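Cambiar las toallas de casa

Llevaba años comprando toallas sueltas, según iban saliendo de oferta, y en junio me cansé. En el armario había 16 y casi ninguna secaba bien. Las más viejas raspaban y las nuevas soltaban pelusa en la ropa negra.

Lo primero que hice fue dejar el suavizante. Me lo recomendó Felista Bakilana, que tuvo una tintorería en Huria, y me dijo que con media taza de vinagre blanco en el aclarado bastaba. Lo probé con cuatro toallas – las de mano – y noté la diferencia al segundo lavado.

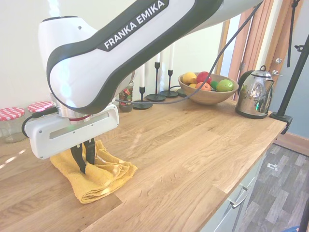 Toalla color mostaza, de rizo.

Después miré el gramaje. Para el baño me quedo con las de 500 gramos, aunque tardan más en secarse. En la cocina prefiero algo más fino, porque las uso a todas horas y las lavo a 60 grados cada dos o tres días.
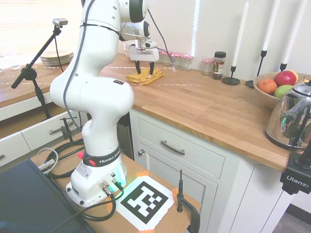
También he dejado de guardarlas en el baño, donde siempre cogían olor. Ahora están en el pasillo, en una estantería Itholm que me vendió una vecina, dobladas en tres a lo largo y luego por la mitad. Las más gastadas las corté para trapos y el resto se las llevó Lụa Trortngương para la protectora de Umness, que las pide para las jaulas.

Me falta cambiar la alfombrilla de la ducha. He visto una de algodón que me gusta, pero voy a esperar a las rebajas.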